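Home > Guides > Wood Care > Refinishing a Solid Wood Tabletop with Hardwax Oil

Refinishing a Solid Wood Tabletop with Hardwax Oil

Applies to: solid and edge-joined tops in pine, beech, oak, ash and maple. Does not apply to veneer thinner than 1 mm or to tops with an intact polyurethane finish. For polyurethane, strip first and return to step 2.

Materials

Random orbital sander with dust extraction
Abrasive discs, 80, 120 and 150 grit
Hardwax oil, satin or matte
White non-abrasive pad
Lint-free cotton cloths
Mineral spirits
Metal can with lid, filled with water, for used cloths

Step 1. Identify the existing finish

Put a few drops of water on the top and wait 11 minutes. If the water soaks in and darkens the wood, the surface is bare or the old oil is worn out. If it beads, some finish remains. Rub a hidden spot with mineral spirits on a cloth. Wax will soften and come off on the cloth. Cured polyurethane will not change.

Step 2. Clean

Wipe the whole top with mineral spirits, turning the cloth often. Let it dry completely before sanding. Wax left on the surface clogs the discs and gets pushed into the grain.

Step 3. Sand

Start at 80 grit only if there are stains or deep scratches. Otherwise start at 120. Keep the sander flat and moving. On a joined top, adjacent boards may differ in hardness, and a sander held in one place will dish the softer one. Check across the seams with a straightedge. Finish at 150. Do not go finer than the grit printed on the oil can, as a polished surface takes up less oil.

Vacuum, then wipe with a dry cloth. Raking light from a window or a work lamp will show swirl marks that overhead light hides.

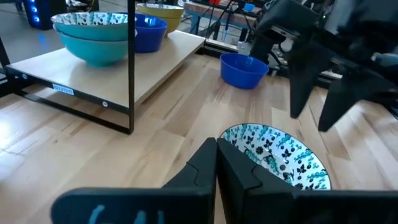 Veltuven, February. Tops in mixed tones, with pale and reddish boards side by side, should be tested on the underside before any tinted oil is used. Tint tends to exaggerate the difference. Clear oil deepens both. Small knots take the same coat as the rest of the board; remove excess from their edges with a dry cloth.

Step 4. First coat

Stir the can. Do not shake it. Pour a small amount onto the top and spread it thinly with the white pad, working along the grain. Cover a section no wider than you can reach. After the time stated on the can, wipe off everything that has not soaked in. The surface should look even, with no wet patches.

Step 5. Second coat

Wait overnight, or longer in a cold room. Apply half as much as before. Wipe off fully. Oil left standing at this stage dries tacky and has to be removed with mineral spirits.

Step 6. Cure

Light use is usually possible after two days. Keep water, hot dishes and rubber feet off the top for 8 days.

Disposal

Oily cloths can self-heat and ignite. Put them in the water-filled can immediately after use and close the lid.

Text: Heike Fuchs. Technical review: Rhea Gatchalian.

Next: Filling Open Seams in Edge-Joined Tops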